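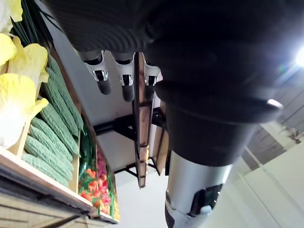
Hello from the practice shop! Lots of you wrote back after the last newsletter asking what we do all day when the arm isn't picking, so this month I thought I'd own up. Mostly, we wipe things.

Tadar (that's the arm, named long before I joined Skendulow) has a three-fingered hand, and each fingertip ends in a rounded black pad. Those pads do all the hard work and they get grubby far quicker than you'd think. Even with artificial vegetables there's dust, and a bit of fluff, and once the pads are coated the peppers start sliding about like soap. So first thing every morning, power off and a lint-free cloth, one pad at a time, and then a good look at the edges for nicks. I change the set every 200 hours whether they look tired or not. I used to wait until they looked tired and I lost a whole afternoon to a bitter gourd that kept rolling back into its bin.

The bitter gourds are my favourites, by the way. All those bumps and ridges! They lie diagonally in the wooden bin, so the hand has to turn to match them, and if the wrist is even 2 degrees out you see it straight away because one finger lands before the others. When that happens I run the wrist calibration again before I touch anything else. It takes me as long as a cup of tea, if I don't chat.

The shelving needs looking after as well. Wood moves a bit with the seasons, and the arm remembers where the front lip of each bin was when we last taught it, so a small shift can mean a knuckle scraping along the edge. Habibur Rathnayake came over from Biswas in April and went round every bracket bolt with a torque wrench and a pot of yellow paint pen (well, a pen, he'd be cross with me for saying pot). Now each bolt gets a little line across it once it's tight, and if the line has split, I know to reach for the wrench. Then I re-teach that bin and do 50 slow picks from it before anything goes back to full speed.

We've also started a proper logbook – paper, with a pencil on a string – and the count on the hand stood at 2,434 picks when I wrote this. The napa cabbages are still the awkward ones. Those broad crinkled leaves stick out at all angles, and I'm forever tidying them between runs so the hand has something firm to close on.

Next job is the joint covers on the fingers, which I want off and cleaned before we move on to the Donimen trial. I've got the small screwdrivers ready and a magnetic tray for the screws. If you have a good way of getting dust out of a narrow slot without blowing it further in, please do write and tell me!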